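Nov 14, 2021

Bench notes, table 2, handheld gripper. Topic is the house rules again.

Spent the morning on the practice sheet instead of on data, and I will defend that to anyone who asks. The sheet we have been working from was written in May, when there was one handheld unit and one person using it, and most of it reads like a note to self. "Check pads." Check them for what? Against what? I wrote that line, so I can't even be indignant about it.

What set me off was last week's batch for the Mancuso job. 100 takes, 4 different operators, and when I sat down to go through them it was clear that we have 4 different ideas of what "start position" means. One of us begins with the fingers closed. One begins wide open and well above the board. One begins wherever the hand was when the previous take ended, which I suppose is a philosophy. I threw out 3 takes for plain mistakes, but the rest are legal under the sheet as written, and that is the sheet's fault.

So, new wording for the start of a take:

Fingers open, pads facing each other, both pads in view. Unit held over the table, inside the border. Hold still for a slow count of 3 before moving toward anything. If you bump something during the count, stop and start the take over. Don't nudge it back and hope.

The slow count will be unpopular. The Gritivari people do it and complain about it in their own write-up, at length, and then recommend it anyway. Good enough for me.

Second item, utensils. We agreed ages ago that long-handled things get laid down with the handle clear of the stand, and then we never said what clear meant. I went back and forth on giving a distance. In the end I wrote "you can close the gripper on the handle without touching the base," as it can be tested with the tool already in your hand and doesn't send anyone off hunting for the ruler. The ruler has been missing since May as well.

Ran through the setup a few times with the new wording taped to the shelf.

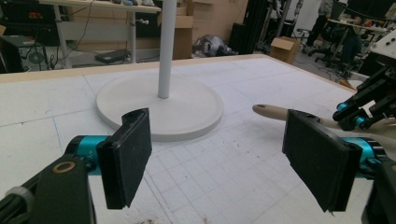 Table 2, fingers open over the grid board. Stand in the middle, wooden handle behind the right pad.

Pads. The lower edge of the right one is a bit frayed. Under the old sheet that passes, as I did "check" it. Proposed rule: fuzz on the face is fine, fray on an edge gets logged with the date, and anything that hangs past the block or peels at a corner means the pad comes off before the next take. I want two people to look at a borderline pad. Left to myself I will always decide it has one more day in it.

Not sure yet whether to swap both pads when one goes. Arkonmont's guide says always in pairs. Their guide also assumes you have a drawer full of pads. We have a drawer.

Crumbs. There are little reddish-brown specks on the board, with a small cluster right of center. The rule on this one has been perfectly clear from the start: wipe the board before the first take and after every object change. It has simply been treated as literature. I don't think a stronger verb will help. Moved the wipe up the sheet so that it comes before the unit is picked up, on the theory that it's easier to clean a table when you have hands.

Scuffs and seams in the board stay. I had a line in the draft about replacing the board when it looks worn, then took it out. Consistent and ugly beats pretty and different every month. If a seam starts catching on objects, that's another matter, and I added a line for it.

Background. This one got longer than I wanted. The Brasex checklist asks for a "controlled background," and anyone who has stood at table 2 knows what is behind it: desk, boxes stacked against the wall, cables, chairs, colleagues. I am not going to write a rule that we break by opening our eyes. What I put down:

Floor within reach of the operator's feet stays clear. Cables go behind the desk legs or get tied up. People may walk and work behind the table, but no reaching over the board during a take. Nothing gets borrowed off the board, either, including by the person who put it there.

Open questions for whoever reads this next:

Does the slow count happen before or after the operator says "go"? I wrote before. I could be talked out of it.

80 takes per session as a ceiling. I put that in on the strength of my own wrist. Other wrists should comment.

Do we redo the Mancuso takes with mixed starts, or tag them and keep them? Leaning toward tagging. Need to write the tag names down somewhere other than here.

Draft is taped up by the table with a pen on a string. Pen tested, string tested.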